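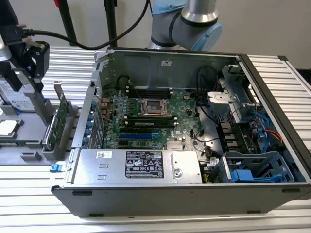
What is a bench cell? It's a small robot arm bolted to a slotted table, with a fixture for parts next to it, put together by hobbyists to practice taking things apart and putting them back.

I wrote this entry for the Stotness workshop wiki because people kept asking me the same stuff at the door, and because the old page was two lines long and both of them were about the parking. It covers our own cell, which goes by Ogola, plus whatever I've picked up from other people's builds. Fix anything I got wrong!

Name

"Bench cell" comes from factory talk, where a cell is one robot and everything it needs within reach. Ours sits on a table, so, bench cell. You'll also hear "desk cell" from the Gredon crowd, who build smaller ones. Ogola is just what ours is called. There are three stories about where the name came from and I've told two of them myself, so I'm leaving that part blank.

Layout

The table is slotted aluminum, and if you only take one thing from this page, take that. You can slide a fixture over, tighten it, hate it, and slide it back. Our first table was a kitchen countertop, and by the end it had so many holes in it that moving the fixture meant arguing with the old ones.

The job for the cell is a desktop tower computer. The case goes down on its side with the panel off, so the arm can come in from above, and the parts fixture goes on the left. The fixture is light gray plastic with pockets and slots molded to hold things the way the gripper wants to meet them: a hard drive on its edge, a processor flat with its metal lid up, an expansion card standing in a slot. I went through a silly number of fixture versions (the file is on revision 28 now) and most of the changes were to one pocket. The processor one, of course.

Why a computer?

Cheap, mostly. Old towers are easy to get, and one case gives you a whole range of jobs. Memory goes straight in but wants a firm push. Expansion cards want to go in level. The processor wants almost no force at all, and it wants to be exactly right before you let go — this is where I've lost the most evenings. Then there are the cables, which flop around and never sit in the same place twice. We don't ask the arm to do cables yet. I route those by hand and try to keep them clear of whatever it's reaching for.

Software

The cell runs on Cutlow, our own pile of scripts. A job is a text file of named positions and moves, and the full tower job is 733 lines, a lot of which is waiting. Positions are measured from one corner of the table, so when the fixture moves you re-teach the fixture and leave the rest alone. In August I learned what happens when you re-teach it and forget to save. I won't go into it, but we keep a spare memory module now.

Results

People always want the score, so: as of October 28, 2022, the memory job was working on roughly 91 percent of tries, counted over one long weekend with the same case. The processor job is well behind that and I'm not putting a number on it until I trust it. If you move the case even a little, everything drops. A camera check before each pick is the next thing on my list, and it's been the next thing for a while.

Building one at home

You can absolutely do this in a garage! Leave more room than you think around the arm, especially behind it, where the elbow swings when it reaches down low. Start with the case unplugged and the board stripped, and practice with parts you already know are dead. Run every new job at the slowest speed with your hand on the stop button. I still do, and I've been running this one a long time.

See also

Gripper fingers
Fixture printing settings
Cutlow job files
Donated towers (please read before dropping one off)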